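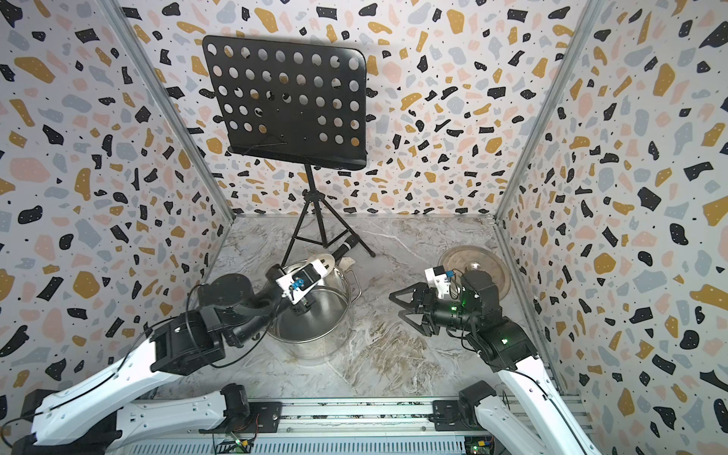 ## Pots, Stands and a Very Loud August

I have a confession. When Elisa Rinaldi asked me to run the kitchen music hour at Plokik, I said yes before I'd given a thought to what we'd play. So I raided my own cupboards, and the big stainless steel pot came out first. Tap the side and you get a nice low bong. Fill it a third of the way with water and the note bends when you tilt it – the kids go wild for that one!

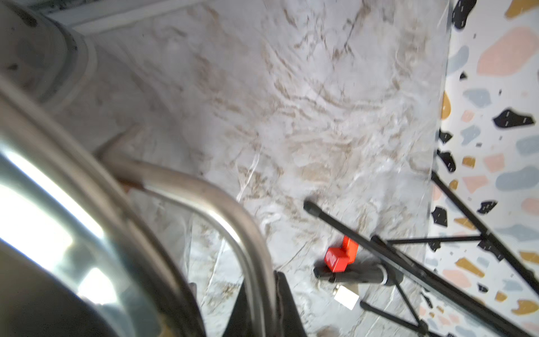 **Benedetta Costa**

I've kept the setup small again this month. We have the black music stand (the kind with the punched holes in the desk, so clothespins work great on it), one handheld microphone and the pot. I like the mic low on the floor near the pot, where it picks up all the little rattles you'd miss otherwise. 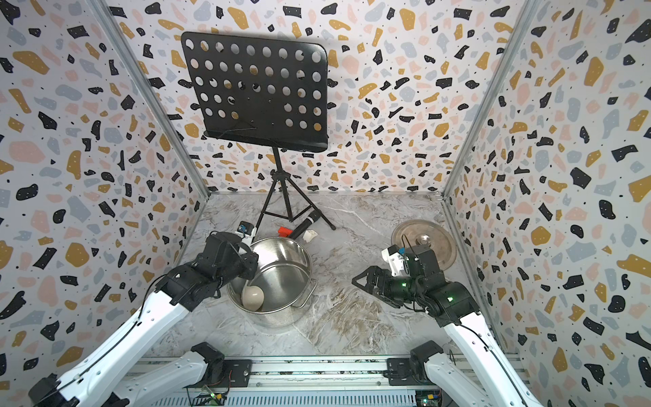 *Stand, mic, pot and cymbal on the marble floor.*

Now, the cymbal. Sveva Pace talked me into adding one and I'm so glad she did. Laid flat it barely rings, so hang it from a loop of string if you want the full splash, or leave it flat for a dry little tick that's kinder to the neighbors.

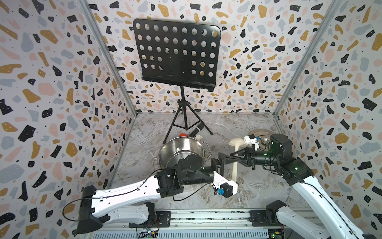

Beaters are up to you. I've tried chopsticks, a rubber spatula and a ladle, and the ladle wins for the pot as long as you hold it loosely and let it bounce. Bring whatever you've got at home, plus a towel if you're planning on the water trick. We start at 5, and I'll have the stand up by then.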